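# Does a Home for Everything Keep a Table Clear?

Term project, Household Design elective, final report (May)

## Why we doubted it

The course reader repeats a claim we have all heard: give every small object its own spot and the clutter stops. The Roltatmont storage guide, which we were assigned in week 2, goes further and says a work table "resets itself" once bottles, jars and loose pieces each have a zone. It offers no test. Our group wanted one, and we didn't expect the claim to hold up.

We also had a practical complaint. The shared tables in the Cisstead building get used by several classes, and every term someone tapes labels on them. By the next term the labels are half peeled and the tables look the same as before.

## What we did

We compared two tables over 4 weeks. One got marked zones and a printed card from the Conetti organizer kit. The other got nothing. Both held the same kinds of things: small capped bottles, lidded jars, flat blocks, thin loose pieces. At the end of each session we logged every item as either "home" or "stray." For the plain table, "home" meant anywhere along the back edge, a generous rule that we argued over and kept.

The log came to 744 entries. We had planned on 3,000, but the sheet took longer to fill in than the tidying did, and two of the early sessions had to be thrown out when the sheet was filled in from memory. 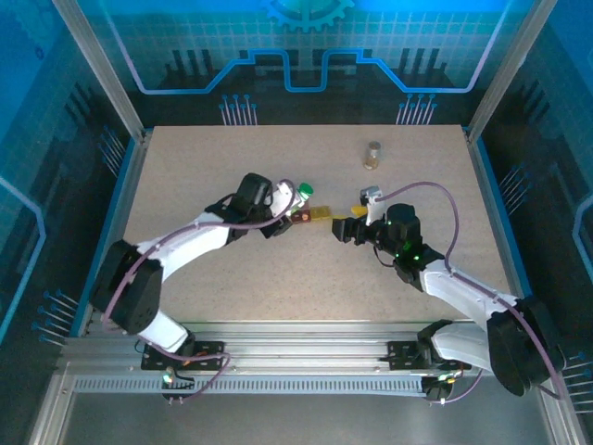 **Which items went stray most often?**

The flat blocks and thin pieces, on both tables. Bottles and jars were put back more reliably, with or without zones.

We think this has more to do with shape than with labels. A jar stands up and gets noticed. A small white bottle with a green cap is hard to miss on a beige surface. A thin piece lying flat can be overlooked until somebody sets a book on it.

## What we found

The zoned table did better in the first week. After that the gap shrank, and in the last week we couldn't tell the two apart from the log. The Conetti card was under a stack of paper by then. One member of the group still believes the zones helped and would have kept helping if people had been reminded. That may be true, but then the reminder is doing the work and the kit is an expensive way to deliver it.

The Carrier tray, a plain shallow tray we added to the plain table near the end, seemed to catch more of the flat pieces than the zones ever did. We only had it for a few sessions and did not log it separately, so we can't claim much.

## Problems with our own project

- The people using the tables knew we were watching.
- "Stray" was judged by whoever was holding the sheet.
- The two tables are not equally close to the door, and the nearer one collects bags.
- Four weeks is short for a habit.

We would not trust a guide that rested on this little, and the Roltatmont guide rests on less. If another group picks this up, we suggest dropping the bottles and jars and testing only flat items, tray against no tray, with one person doing all the logging.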